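Gevmont Soup Month Returns in September With 91 Recipes and a Much Bigger Kitchen

GEVMONT – Soup Month is coming back, and this time it has room to stretch out! Sokol Hall will open its newly rebuilt kitchen to the public in September with four weeks of cooking classes, shared suppers and late-morning tastings, all built around the soups people in Gevmont make at home.

The project started last year as a single supper. The organizers set out 146 chairs, ran out of them before the first pot was empty, and finished the evening with people eating on the front steps. The new season has seats for 400 at each of the four main suppers, spread over the hall and the covered yard behind it.

"We asked people to send us the soup they make when they don't feel like cooking," said Perla Mendoza, program director at Sokol Hall. "I expected maybe a dozen. We got 91, and I've been eating my way through them all summer. There's a sour cabbage one with dried plums that I have made four times now, and a peanut soup that made our whole office go quiet."

All 91 recipes will be printed in a paperback cookbook, with each cook's own notes left the way they wrote them. That includes a long disagreement over whether caraway belongs in potato soup, which takes up most of page 38 and has not been settled.

The rebuilt kitchen adds 1,560 square feet of working space, two deep sinks, a walk-in pantry and burners wide enough for the big stockpots that used to be heated outside. Lower counters along one wall give children and seated cooks a comfortable place to chop and stir.

"The old kitchen was a closet with a stove in it," said head cook Elikem Darko. "You had to back out to let someone else drain the noodles. Now I can teach twelve people to make dumplings at once and still find my spoon."

Darko will lead the beginner classes, starting with stock: what to save from the vegetable drawer, how long to simmer, when to salt. Vlasta Doležal takes over for the second half of the month with dumplings, noodles and what she calls "things that float." Her liver dumpling class filled up last year, so it will run twice. Vlastimil Jelínek will bake rye bread for the suppers and is offering an early class at 6 a.m. for anyone willing to get up for it (there is coffee, and the first loaf out of the oven gets eaten on the spot).

Each of the main suppers will offer six soups, at least two of them made without meat. Ingredients will be listed on a card beside every pot. Guests are welcome to bring their own bowl from home – the chipped and oversized ones especially – and bowls will be on hand for everyone else. Suppers begin at 5:30 p.m. and the pots usually run low by 8.

Music on supper nights comes from accordion player Miloslav Beneš, who also sent in recipe number 17, a garlic soup with fried bread and a great deal of garlic.

Classes can be booked at the front desk of Sokol Hall or by phone. Suppers need no booking. The cookbook goes on sale at the first supper, and copies will be kept at the desk for the rest of the month.

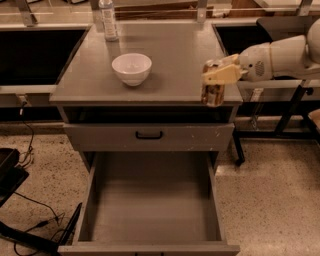 Reporters who would like to visit the kitchen, sit in on a class or taste something early can reach Perla Mendoza at Sokol Hall, Gevmont.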